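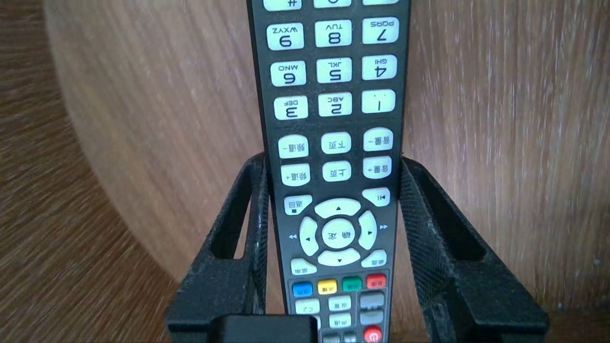

Search reviews, guides and more Search Clear

Review: Onden room-reset arm, three weeks on trial
By Ivone Moura
6 August 2026

Makori lent us one of its Onden arms for a trial at Flundmont, a small serviced-apartment building where I look after the rooms. The question I was asked to answer is a simple one. Can it take any of the tidying off the housekeeping staff yet? My answer is a little of it, slowly, and with somebody nearby.

The Onden is sold for what Makori calls room reset, the part of a turnover that comes after the bed is made and the bathroom is done. Remote back where it lives, phone squared up, cushions straight, drawers shut. It doesn't clean anything. If you want a machine that scrubs a shower, this isn't it, and I haven't seen one I'd pay for.

Set-up took most of a day. The arm has to be shown each type of room, and you walk it through the jobs by hand from a tablet. The tablet software is fine. The written manual is poor and still has a chapter from the older model, with menus that no longer exist. I rang support twice and got a sensible person both times.

We tested it mostly on the remote control, as that's the job guests notice. A missing remote means a call to the front desk at ten at night. I ran the remote job 88 times over the trial, always starting with the remote somewhere near the bed. The arm finished 59 without help. The other 29 needed a hand, and nearly all of those came down to the grip. A remote is long, thin and covered in rubber keys, and if the fingers close too near one end it swings as it's lifted.

Furniture matters more than I expected. Out on an open surface the arm does well. Put the same remote in a low compartment under a tabletop and the job gets much harder, as there isn't a lot of height for the fingers to work in and the lip at the front is in the way. A round bedside table with a shelf underneath is a nice bit of furniture, but it's a tough one for a machine.

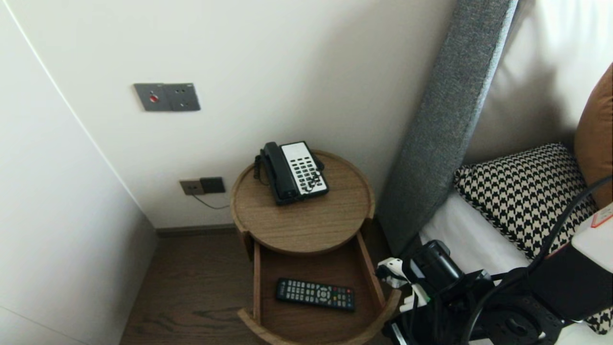 Cords are the other trouble. A curly phone cord will catch on anything that passes over it, and the Onden doesn't treat a cord as an obstacle unless you mark it on the tablet. You can do that, but then the cord moves and you have to do it again. On one run it dragged a handset off its cradle and carried on as though nothing had happened.

Speed is what you'd guess. The remote job takes the arm 3 minutes on a good run. One of our housekeepers does it in passing while carrying a load of towels. Makori's argument is that the arm can work while the staff are in the next room, and that's fair enough — but it has to be wheeled in, parked and wheeled out again, and that time belongs to a person.

Cushions went better. It straightened them reliably, didn't mark the fabric, and the result looked tidy from the doorway. Pillows were hit and miss. It couldn't do anything useful with sheets.

I also tried the Dralley, a cheaper arm, back in May. It was quicker but rougher, and it cracked a lamp base. Of the two I'd take the Onden every time. It's quiet enough to run in the morning with guests down the hall, and when it isn't sure of its grip it usually stops and asks.

I wouldn't buy one for a building our size. A large hotel with identical rooms and plain, open bedside tables might get some use from it, especially if it has a technician on staff already. Ours goes back to Makori at the end of the month, and I've asked to see the next version once they've sorted out cords.

Score: 3 out of 9 on our usual chores list, passed without help.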